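Ticket 249: Left hand loses connection during pick and place
Cell: Bindo, table station
Opened by: Florence Simard
Opened: Tuesday, August 25, 2026
Priority: Medium
Status: Open, waiting for part

Problem

The left hand on Bindo stops answering in the middle of a cycle. The arm continues its path, but the fingers stay in the last position and the log shows "hand timeout". After a restart of the hand driver everything is normal again for a while. I had this 16 times in one run of 400 cycles with the croissant and plate task. The arm itself reports no fault.

What I checked first

Power supply to the hand: stable during the whole run, also at the moment of the fault.
Driver version: same as before the problem started. I installed the older version from December to compare, and the fault came back.
Finger calibration: repeated two times, no change.

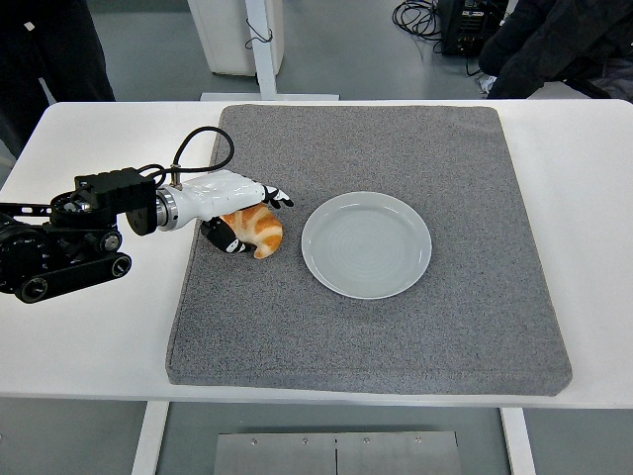
The timeouts do not come at random. I sorted them by arm position, and most of them are at the start of the lift, when the wrist begins to turn. For this reason I looked at the cable before I opened the hand. It goes up from the top of the wrist block, makes a wide arc and enters the small metal connector on the back of the hand. With such a wide arc, the cable can pull on the connector from the side when the wrist rotates. I moved the cable gently by hand with the arm stopped, and I could produce the same timeout.

Steps done

1. Stopped the cell, switched off the power and removed the connector. One pin was a little bent. I straightened it and put the connector back until it clicked.

2. Ran 60 cycles at low speed. No timeout.

3. Ran again at normal speed, with the same toy and the plate on the gray pad. Two timeouts, both during the lift. When it happens the fingers keep their grip, so the croissant does not fall, but it is also not released over the plate.
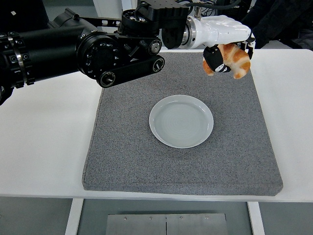 4. Fixed the cable to the bracket with a soft strap, so that the movement is taken by the strap and the connector stays quiet. Please do not make this strap tight. The wrist needs some free cable for its full turn.

5. Ran 60 more cycles at normal speed. One timeout.

Comment from Wastska support

Thank you for the clear log. A pin that was bent once often makes poor contact later. Please replace the cable and do not straighten the pin again. We can send a cable with an angled plug, it will need a smaller arc.

Reply, Florence Simard

I ordered the angled cable through Altoma. Until it arrives I keep Bindo at low speed and I check the strap every morning before the first run. The ticket stays open. When the new cable is installed I will repeat the full 400 cycles and attach the log.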